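Old computers and the winter clean-out

July is when most of us finally tackle the spare room, and it's also when the newsletter inbox fills up with questions about what to do with old computers. We ran a short item on this a couple of winters ago and it has dated badly, so this is a fresh one. It covers desktop towers, laptops, screens and the box of cables everyone seems to own.

The kerbside bins are the wrong place for all of it. Electronics can't go in the general waste or in the yellow-lid recycling, and that includes small things like mice, chargers and dead power boards. Anything with a battery inside is the biggest worry, as a crushed battery can start a fire in the back of a truck. If you're not sure whether something has a battery in it, treat it as though it does and keep it out of the bins.

The Flurnus transfer station takes electronics at the second bay past the weighbridge. Household loads are free. Business loads are charged, and you'll need to stop at the office first. The gates open at 8 am and close at 4 pm, and the last vehicle is let in 15 minutes before closing. If you come in the last half-hour with a full trailer you may be asked to come back another day.
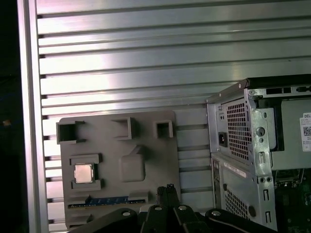
Before you load the car, sort out your data. Copy anything you want to keep onto an external drive, and open a few of the files from the copy to make sure they work. Photos are the usual regret. People remember the documents folder and forget about the pictures saved in an old email program or on the desktop of a second user account.

Once you have your copy, sign out of any accounts on the machine. Some programs only allow a set number of computers per licence, and it's much easier to release one while the old computer still turns on. Then use the reset option that comes with the operating system and choose the setting that removes everything. On an older machine with a spinning hard drive this can take most of a day, so start it in the morning and leave it plugged in.

If the computer won't start at all, you can take the drive out and keep it. In most desktop towers it's held in with four screws or a plastic clip, with two cables at the back. Unplug the tower from the wall first. Leave the power supply closed up, even if you're handy - the parts inside can hold a charge well after the cord has been pulled. The transfer station will take a tower with or without its drive.
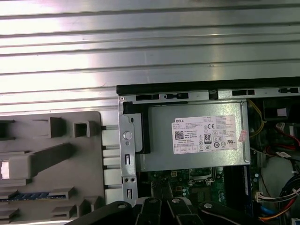

Do I have to remove the drive before I drop a computer off?

It's up to you. Equipment left in the electronics bay goes to a contractor for dismantling, and the transfer station doesn't wipe drives or give certificates. If you've already reset the machine and you're comfortable with that, leave the drive where it is. If the computer held tax records, medical letters or work files, keep the drive or ask the contractor's collection desk about paid destruction, which costs $15 a drive.

Not everything needs to go to the tip. A desktop that is slow but working can often be used by someone else, particularly if you can include the keyboard, mouse and power lead. The Skomano community centre accepts working desktops and laptops for its lending shelf. They ask that machines turn on, have no cracked screen and come with the charger. Please ring before you go, as storage there is tight and they stop accepting items when the shelf is full. They can't take printers or the old heavy glass monitors.

Screens are worth holding on to if they still work. A plain flat monitor makes a good second display for a laptop, and the cable you need is probably in that box. On the subject of the box, keep one of each kind of cable and let the rest go. Cables contain copper and are accepted in the same bay as the computers. Tie them in bundles if you can, but don't put them in plastic bags.

Some readers have asked about repairs. The repair morning in the Pálfi Street hall is on again this month from 9 am until noon, with two benches set aside for electrical items. Entry is by gold coin. They'll look at laptops, lamps, radios and small kitchen appliances, and they can fit extra memory or a new drive if you bring the part with you. Microwaves are not accepted. Every mains-powered item is tested and tagged before it leaves, so allow some time for that, and bring the power cord even if you think the cord has nothing to do with the fault.
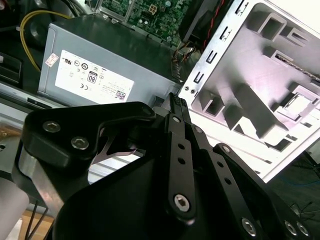 For people without a car, the neighbourhood pickup will run again in the Kolska estate and the streets behind the school. Bookings are limited to 40 households and there's a limit of four items each. A computer, its keyboard and its mouse count as one item if they're taped or boxed together. A television counts as one item whatever its size. Put everything out on the nature strip by 7 am on the morning of your booking, under cover if it looks like rain, and keep it clear of the footpath.

Batteries can't go out with the pickup. Loose household batteries can be dropped in the tube at the library entrance during opening hours. Put sticky tape over the ends of button cells and 9-volt batteries first. Swollen laptop or phone batteries should go directly to the hazardous waste counter at Flurnus. Don't try to flatten or puncture them, and don't leave them in a hot car on the way.

Pickup bookings are made at the library desk or through the form on the newsletter page. Bring or enter your street address, a phone number and a list of the items you want collected.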